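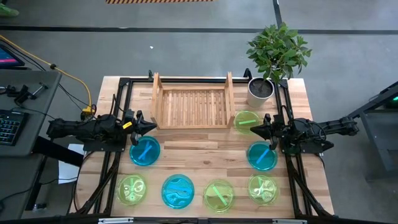 Zirkar dual-arm cell: gripper fault 804

What is fault 804?
The controller raises 804 when the measured finger position differs from the commanded position by more than 2 mm for longer than 100 ms. Both arms stop and hold. The grippers keep their last grip force.

Why did it appear after the December update?
The update shortened the time limit. Grippers with worn finger guides, which used to pass, now trip while closing on a dish rim. Matow has confirmed this on the cells at Covthorpe and Alvarado.

Only one gripper faulted. Why did both arms stop?
The arms face each other and share the space over the table. A single-arm hold is not permitted in this layout.

Can I take a dish out by hand while the fault is active?
No. A hold is not a safe state - the drives are still powered. Press the emergency stop, wait 20 seconds, then reach in.

The gripper is holding a dish. Will the emergency stop drop it?
It can. Grip force decays once power is removed. Leave the dish alone until the wait is over, and expect spilled liquid or gel on the planks.

Can I clear 804 and carry on?
Once. If it returns on the same gripper, take the cell out of service and check the finger guides for play. Do not raise the position tolerance to get through a run.

Does the crate need to be moved before re-homing?
Yes, along with any dish under a gripper. Homing lowers the wrist before it retracts.

Who do I report it to?
Bianka Somogyi, cell support. Include the fault log and which arm tripped first.

Last revised 12 June 2026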